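Mesa de trabajo blanca: ¿la recorto, la cambio o la devuelvo?

calcetin_impar
16 oct 2026

Buenas a todos. Llevo tiempo leyendo el foro y por fin me animo a escribir porque tengo un lío en casa con una mesa. Resulta que estoy montando un rincón de trabajo en el hueco que queda entre la pared del pasillo y un pilar. Medí el hueco, me salió 1.570 mm y me puse más contenta que unas castañuelas, porque la Buvton blanca que llevaba meses mirando en Heinonen mide exactamente eso. La pedí, la subimos por la escalera (tercero sin ascensor, no digo más) y al ir a meterla no entra. Vuelvo a medir y abajo el hueco tiene 1.570, sí, pero a la altura del tablero tiene 1.565. El pilar está torcido. ¡Cinco milímetros!

Las opciones que veo son recortar el tablero por un lado, rascar el yeso del pilar o devolverla y buscar otra cosa. ¿Qué haríais? La mesa me encanta, eso también os lo digo.

limon_seco

Rascar el pilar, sin dudarlo. Cinco milímetros de yeso te los comes en una tarde con una lija gorda y una espátula. Pones plásticos, te pones mascarilla y luego una mano de pintura. El tablero no lo toques, que si es de los que llevan canto pegado lo vas a dejar hecho un cristo.

Eso sí, comprueba antes qué hay debajo. Si a los dos milímetros te sale hormigón, ya no te sirve.

viruta_y_media

Pues yo no estoy nada de acuerdo. Un corte limpio en un tablero se hace con sierra circular, guía y cinta de carrocero en la línea, y queda perfecto. Si el lado recortado va contra el pilar no lo va a ver nadie en la vida. Cortas 8 mm y así tienes algo de holgura, que meter una mesa a presión entre dos paredes es pedir a gritos un desconchón.

Yo lo hice con la encimera del lavadero y allí sigue, 9 años después.

limon_seco

@viruta_y_media claro, tú tienes sierra circular con guía. La mayoría de la gente tiene una caladora prestada y mucha fe. Y además si la corta se despide de la devolución.

calcetin_impar

Gracias por contestar tan rápido!! Os cuento más: sierra no tengo, caladora sí (prestada, lo has clavado, limon_seco). He rascado una esquinita del pilar con la espátula y sale polvo blanco bastante fácil, así que yeso hay, pero no sé cuánto.

Otra duda que me está entrando con todo esto es el color. En la tienda me pareció un blanco suave, así como leche, y en casa me parece blanquísimo. Por la mañana me da el sol de lado y casi tengo que entornar los ojos para leer un papel encima.

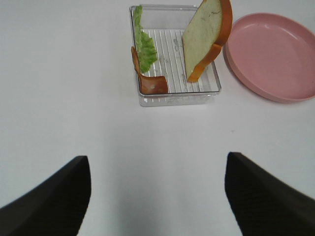
Blanco, blanco. De lejos engaña.

A ver si por culpa del blanco voy a acabar devolviéndola igualmente. ¿Alguien que trabaje todo el día sobre una mesa blanca? ¿Os acostumbráis?

sopa_de_sobre

Yo trabajo sobre blanco desde marzo y te digo que no, no me acostumbro. Para dibujar me va de maravilla porque los colores se ven como son, pero para el ordenador me cansa. Al final puse un vade grande de fieltro gris en el centro y mano de santo. Y prepárate para los cercos del café, que en blanco cantan una barbaridad.

viruta_y_media

El problema casi nunca es la mesa, es la lámpara. Si tienes una bombilla fría apuntando hacia abajo cualquier tablero claro te va a molestar. Pon una cálida y que rebote en la pared. Yo tengo una Skundia de pinza orientada al techo y estupendo.

sopa_de_sobre

Pero si acaba de decir que es el sol de la mañana, hombre. ¿Qué le va a hacer la bombilla?

viruta_y_media

Vale, me he saltado esa frase. Pues un estor. Pero lo de la lámpara lo mantengo, que en invierno a las seis ya es de noche.

patio_interior

Me meto yo también, que he pasado por todas las fases del blanco. Una mesa anterior la pinté con esmalte satinado de Raltau en un tono hueso y bajó muchísimo el deslumbramiento. Hay que lijar fino, dar imprimación para superficies lisas y tener paciencia entre mano y mano. Yo le metí prisa a la segunda y se me quedó marcada la base del flexo para siempre. Pero vamos, que en una mesa nueva no lo haría, me dolería el alma.

Sobre el hueco: ¿y si la subes o la bajas un poco? Si el pilar está torcido igual a 70 cm te entra y a 74 no. Con calzos o cambiando las patas lo arreglas sin polvo ni sierra.

calcetin_impar

@patio_interior ¡¡eso no se me había ocurrido!! Acabo de ir con el metro. A 70 cm me da 1.568, así que sigue sin entrar, pero ya solo tendría que rebajar una pizca de yeso. Lo que pasa es que soy alta y a 70 voy a ir con las rodillas chocando con el cajón.

limon_seco

Entonces déjala a su altura y rasca. Haz una franja solo donde va el tablero, no hace falta tocar el pilar entero. Una roza bajita, el grosor del tablero y un dedo más por arriba y por abajo. Queda hasta bonito, parece que la mesa sale de la pared.

sopa_de_sobre

Bonito hasta el día que te mudes y tengas que tapar la roza. Si estás de alquiler pregunta antes.

calcetin_impar

Es mía (del banco, pero bueno). Creo que voy a hacer lo de la franja con cuidado, con el plazo de devolución todavía abierto por si sale hormigón. Y me pido el vade gris para probar lo del blanco antes de meterme en esmaltes. ¿El fieltro se limpia bien o coge toda la pelusa?

sopa_de_sobre

Coge toda la pelusa. Rodillo de quitar pelos y a correr. Si tienes gato mejor uno de corcho.

viruta_y_media

Sigo diciendo que con la sierra acababas en diez minutos, pero suerte con el polvo. Tapa bien la rendija de la puerta con una toalla húmeda, que luego aparece yeso hasta en los cajones de los cubiertos.

Temas relacionados
- Pilar torcido en el salón, ¿se puede disimular?
- Vade de fieltro o de corcho para escritorio
- Esmalte Raltau sobre melamina: mi experiencia
- Cercos de café en mesa blanca
- Patas regulables para mesa Buvton, ¿dónde las encuentro?
- Estor o cortina para despacho con sol de mañana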